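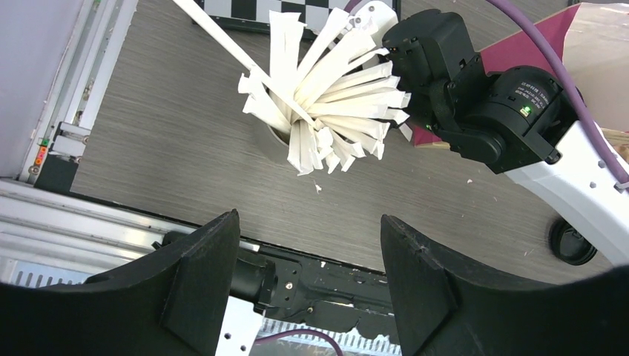 一个任务要录多少条示范才够用?

看任务里有多少种"开局"。杯子摆正、纸袋立稳这种固定开局,几十条就能看到策略有点样子了;东西一旦会歪、会散、会互相压住,就得按开局的种类往上加,加到新录的片段里很少再冒出没见过的情况,才可以停。

这个问题最近老有人在评论区问我,所以先放在最前面,省得大家往下翻。下面是我这一轮录数据的流水账,写得比较碎,想到哪儿写到哪儿,主要给自己留个底。

发布于 2021-09-23

先交代一下背景。我们这个小项目内部叫 Furdale,从六月开始做双臂桌面整理,东西全是咖啡店外带那一类:杯子、杯盖、杯套、纸袋,还有一把一把的白纸条。录制方式是遥操作,人在旁边带着主动臂做动作,桌上的两条手臂跟着走,画面和关节数据一起存下来。说起来一句话,做起来手腕酸得要命,我现在拧瓶盖都会下意识地慢慢拧,哈哈。

这一轮一共录了 510 条,筛完剩 447 条。我自己觉得这个留存率还可以,上一轮惨多了,惨到我不想写数字。

任务分四类:把杯子扶正、把杯子放进纸袋、把纸条从杯子里取出来、两条手臂之间递杯子。本来还想加一个盖杯盖,试了一个下午,放弃。杯盖要压那一下,遥操作的时候手上没有力反馈,全凭眼睛看,压轻了扣不上,压重了杯子直接扁掉。纸杯扁过一次之后就不能再用了,形状不对,录进去等于教模型认一个奇怪的杯子。等换了 Grabner 那套新指尖再说吧,说是软一点,我还没摸到实物。

纸条是这一轮里最烦人的,也是我最喜欢的(矛盾吧)。插在杯子里的一大把白纸条往四面八方炸开,从腕部相机看过去,杯口几乎全被挡住,只露出一小道弯弯的边。做的时候你明明知道杯子在那儿,可画面上就是一团白。前几天我还犯过一个错,操作时老是抬头看桌子,用自己的眼睛判断杯子在哪儿,然后一夹就准。录完回放才反应过来:模型可没有我的眼睛啊!它只有那几路画面。人靠画面以外的信息做出来的动作,对它来说就像凭空猜中的。所以后来我给自己定了规矩,录纸条任务的时候只准盯着屏幕。速度慢了一大截,夹空的次数也多了,但是那些"靠近一点、停一下、换个角度再看看"的小动作都留了下来,我觉得这些才值钱。

说到夹空。要不要保留失败片段,我和自己吵了很久。现在的做法是:夹空之后自己救回来的,留;夹空之后我伸手进去摆的,整条删。手一进画面就很麻烦,哪怕只进去一瞬间,后面那一段物体的位置变化就没法解释了。被删的那些里,这种占了大头。剩下的是掉帧,还有一次我忘了开左臂的夹爪记录,录得特别顺,特别漂亮,全废。那天我提前下班了。

再说开局怎么摆。一开始我是随手摆,觉得随手就等于随机。后来把每条的第一帧拼成一张大图看,天哪,杯子基本都在桌子中间偏右的那一小块,纸条永远在左边。人的"随手"真的很不随手。于是改成用 Prosen 写好的小脚本抽开局卡,Prosen 是我们放实验流程的那个工具库,里面什么乱七八糟的都有。脚本会告诉我杯子立着还是躺着,杯口朝哪边,纸袋放左、放中还是放右,纸条插在杯子里还是散在桌上。抽到什么摆什么,不许挑。抽到难的会很想重抽,我承认头一天重抽过几次,后来干脆把重抽的按键删了。

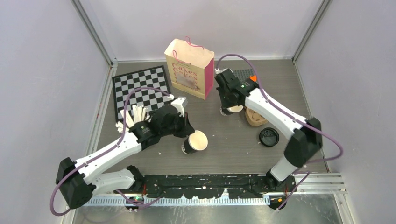 左右两边各夹一只纸杯,后面是印着一串 Cakes 的纸袋。

两只手都拿着杯子的时候最考验人。单手任务里另一条手臂可以停在旁边,双手的就得同时顾着,我经常右手动得很顺,左手就僵在半空,忘了。回放里看特别明显,一条手臂在干活,另一条像在发呆。模型学这个学得可快了,比学夹杯子快多了……上一轮训出来的策略就有这毛病,左臂举着杯子一动不动,等右臂全部做完才肯动。这一轮我刻意练了两只手交错着动,录之前先空手比划几遍,像练琴一样。效果嘛,训练还在跑,等出来再更新。

递杯子那一类,我最后固定了三种递法:口对口、底对口,还有侧着递。其他的递法当然也能成功,可是每种只有零星几条,模型看了反而犹豫。这一点跟我以前想的不太一样。我以前总觉得多样性越多越好,现在会把它拆开看:物体的位置和朝向尽量散开,人的做法尽量收拢。同样的开局,今天从左边绕,明天从上面压,后天又先推一下再夹,对采集的人来说都很自然,平均到一起就成了一个哪边都不沾的动作。

线缆也要单独说两句。紫色那几根线走在手臂外面,绕来绕去的,动作幅度一大就会晃到腕部相机前面。我试过用扎带收紧,收太紧了手腕转到头会扯;放松了又荡得厉害。目前的折中是关节附近留一段弧,每录完一小批就看一眼接头。画面里有线晃过去的片段我都没删,部署的时候线照样在那儿,模型迟早要习惯。

光线倒是比想象中省心,围挡是浅色的,反光比较均匀。棋盘格标定板我图省事常常就放在桌上,开工前先拍一组标定。这里有个小坑:板子要是一直待在同一个位置,模型会不会拿它当路标?会的,我怀疑会的,所以隔一段时间会挪一挪角度。有没有用还没做对照,先记在这儿。

标注方面没什么花样,每条一句话指令,加上一个成功或者失败。指令我写得很口语,"把倒着的杯子放进袋子"这种,同一个意思换几种说法轮着来。存储用的是 Zonon,组里共用的那台机器,晚上自动同步。建议大家同步之前先在本地抽几条从头看到尾,真的,从头看到尾,别只看缩略图。我那批没记夹爪的数据,缩略图上一点毛病都看不出来。

还有人问一天能录多少。我的经验是上午比下午好,下午的片段普遍更长,犹豫的地方也更多。连着录久了人会变得很暴躁,动作开始用甩的,杯子是放进去了,轨迹难看得不行。所以我现在每换一类任务就强制休息一下,站起来走走,喝口水,顺便把桌上的碎纸屑收一收。纸屑这东西永远收不干净,刚擦完又冒出来一粒。

接下来要做的几件事,记一下:

把四类任务分开训一版,再合起来训一版,看看会不会互相帮忙。
筛掉的那些里挑几条掉帧不严重的,试试能不能补回来。
多买几种纸袋,现在这只模型大概已经认得太熟了,换个花色就不知道会怎样。
杯套还没正经录过,软塌塌的,估计又是一场硬仗。
主动臂的握把要重新缠一层,磨手。

评论区有人想要开局卡的脚本,我整理一下再放,里面变量名起得太随便了,有点不好意思见人。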